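Search this site Enter keywords

Unit 4 — Reading a Trial Report
Handout, Divina Tagle

A placebo group lets us see how people do when they get the same care and attention but no active ingredient. Colds, back pain and hay fever often ease with time, so a before-and-after comparison in one group says little about the remedy.

Random assignment should be done by someone who does not enroll patients. Check the methods section for who held the list. If the report does not say, write "unclear" on your sheet. 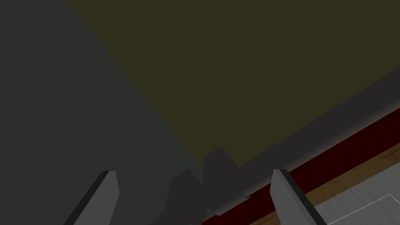 Figure 1. Computer-rendered view over an open two-fingered gripper.

Blinding is a separate matter. A trial can be randomized and still unblinded — taste and smell give many herbal products away. Look for a question asking patients which treatment they thought they had.

Small trials give unstable results. In the Irkgate exercise, compare the arm with 82 patients to the one with 400 and note the width of each interval.

Reading for next class: Horgan, chapter on dropouts. Bring the worksheet.

3 comments 12 shares

We use cookies to improve your visit. Accept Manage settings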